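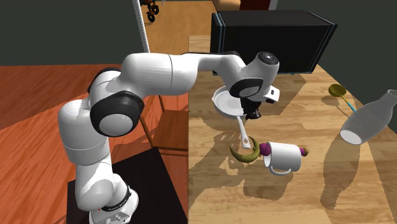
How many times do I have to show the arm a task before it can manage alone?

Plan on 30 clean demonstrations for a simple pick and place, and more if the objects change position each time. Tasks with two stages usually need a second session.

4.2 Recording a demonstration by remote control

1. Put the Feron controller in Teach. The arm will hold its position and wait for you, which it does with more patience than most pupils.
2. Hold the hand unit level and press the grip switch halfway. The arm now follows your hand at reduced speed.
3. Press Record. Wait for the tone before moving.
4. Bring the gripper down over the object from above, close it, lift, and carry it to the target.
5. Open the gripper, back away, and press Record again to stop.
6. Keep or Discard. Be strict.

Note: The arm copies everything. If you dither over a handle, it will learn to dither over handles, and will do so beautifully for years.

Note: A single recording may last up to 600 seconds. If you're getting anywhere near that, split the task.

Caution: Never let go of the grip switch with something held over the table edge. The arm stops at once. The object may have other plans.

4.3 Guiding by hand

1. Select Free Drive and support the forearm before releasing the brakes.
2. Move the arm from the wrist, slowly. Pushing at the elbow gives error 19.
3. Record as in 4.2, steps 3 to 6.

Hand-guided and remote recordings should be saved in separate folders.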